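Pre-release checklist with comments – Reltadley: The Locked Bath House
Build checked on 26th July
Platform: Windows, free download version and paid version

I fill this list before every build that goes out to players. Marks are OK, NOT OK, or LATER. LATER means we can release with it but I want it fixed in the next update. Comments are mine. If you don't agree with a mark, write under it and please don't change it.

1. Installation and first start

1.1 Installer opens without asking for administrator rights – OK
1.2 Game starts on a computer that never had it before – OK
Comment: I used the old laptop, the slow one. First start took 46 seconds, the second was much faster. The loading bar stands still near the end and a player can think that it is frozen. Please make it move, even if it moves a little.
1.3 Game folder can be on another drive – OK
1.4 Uninstall removes everything except saved games – NOT OK
Comment: It leaves an empty folder with the name Akbulut on the desktop. This is still the working name of the game from before. Players must not see it.

2. Profiles and saving

2.1 New profile can be made with letters from other alphabets – OK
2.2 Two profiles don't mix their progress – OK
Comment: Tested with one profile in chapter 2 and one in chapter 5. In the November build they mixed, so I test it each time now.
2.3 Save when the window is closed with the X – OK
2.4 Save when the computer loses power – LATER
Comment: I pulled the plug 8 times. In most cases the game came back to the last room, but once it came back to the map of Clemville and the inventory was empty. The player can't finish the chapter without the brass key, so he has to start the chapter again. It's rare but it is very annoying for the person who gets it.

3. Hidden object scenes

3.1 Every word on the list has an object that can be clicked – NOT OK
Comment: In the Clemville post office the list asks for "scale". There is a kitchen scale and also a fish with big scales on the wall. Only the kitchen scale works. I clicked the fish first and I got the penalty for wrong clicking. Either accept both or write "kitchen scale".
3.2 No object is behind the hint button – OK
3.3 Objects can be seen on a dark screen – LATER
Comment: The glove in the coal cellar is black on black. I know where it is and I still needed time.
3.4 Words are spelled in the American way – OK
Comment: I found "grey feather" and "jewellery" and they are corrected now. Please look also in the subtitles, I checked only the lists.
3.5 Hint refills in the correct time – OK
Comment: 30 seconds in casual mode, like it says in the menu.
3.6 Random objects change when the scene is played again – OK

4. Puzzles

4.1 Every puzzle has a solution from every starting position – OK
Comment: The sliding tiles in the hotel lobby were the ones I worried for. I solved it 17 times with different starts and it was always possible.
4.2 Skip button appears and works – OK
4.3 Rules text agrees with what the puzzle really does – NOT OK
Comment: At the Nultcombe clock the text says "turn the hands to the hour of the crime". But the puzzle wants the hour when the train left. These are not the same hour! I read the diary again to be sure. The text should be changed, it is easier than to change the puzzle.
4.4 Puzzle can be reset without leaving it – OK
4.5 Colors are not the only way to tell pieces apart – LATER
Comment: The bottles in the pharmacy puzzle have only color. Put a small sign on each label, for example a star or a moon. We had a letter about this already after the demo.

5. Story and evidence

5.1 The guilty person can't be named before the evidence is complete – OK
5.2 Each suspect has at least one piece of evidence against him and one for him – OK
Comment: The gardener has very little for him. It's enough by the rule, but I think players will choose him too early and be disappointed with themselves.
5.3 Notebook entries come in the right order – NOT OK
Comment: If you go to the bath house before the station, the notebook speaks about the wet ticket as if you found it already. I repeated it and it's the same every time. Steps: new game, go left at the fountain, enter by the side door, open the notebook.

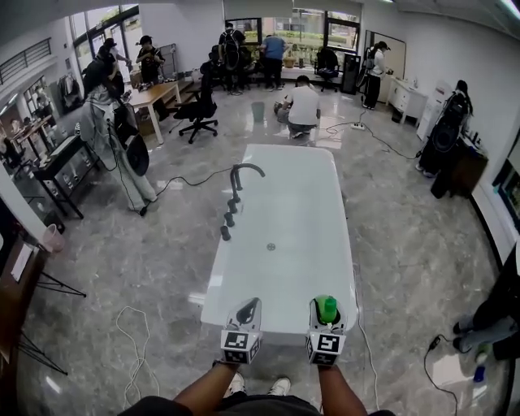
5.4 No character speaks about a thing that the player has not seen – LATER
Comment: This goes together with 5.3. The maid also mentions the ticket, but her sentence is so general that most people will not notice. I would repair the notebook first and her line after, when there is a voice recording again.
5.5 All endings can be reached – OK
Comment: I reached them with clean saves, without the developer menu.

6. Sound and text

6.1 Music can be turned off separately from the effects – OK
6.2 Subtitles stay long enough to read – LATER
Comment: I am not a native reader and perhaps I'm slow, but many of our players are the same. The inspector's last speech goes too fast. Add one or two seconds for each line.
6.3 Text fits in the buttons – OK
6.4 Developer menu is closed in the release build – OK

Result: not ready for release. Points 1.4, 3.1, 4.3 and 5.3 have to be repaired, then I will check only these points and all of part 2 again – saving likes to break when somebody touches the notebook.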